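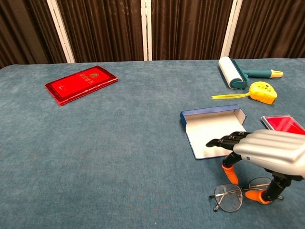
*By Wondimu Sisay | 26th February*

Kirninico says its new carpet spray will cut pet hair and lint by half with a single use. The company put the product on sale this week at $14 a can, and the ads are already hard to avoid. The proof is harder to find.

The claim rests on a home trial run in January. Kirninico sent cans to 300 households and asked them to spray one room, vacuum as usual and fill in a form. The company says hair and lint were down by 50 percent. It did not weigh what the vacuums picked up. People were asked how the carpet looked to them, and every one of them knew they had used the spray.

There was no second group using plain water, or using nothing. I asked for the full results and got a two-page summary with a chart that has no numbers down the side.

A spokesperson for the company said the trial "reflects real homes and real carpets." Maybe so. It also reflects people who had just been handed a free can and told what it was supposed to do.

Prirno, which sells a rival spray, made much the same promise two years ago and quietly dropped it from the label. Its can now says "helps loosen hair" — a much smaller claim.

Kirninico says a larger test with 3,000 homes is planned, to be run by the research firm Dromov. It would not say whether that one will include a comparison group, or when the results will be out. The spray is in stores now.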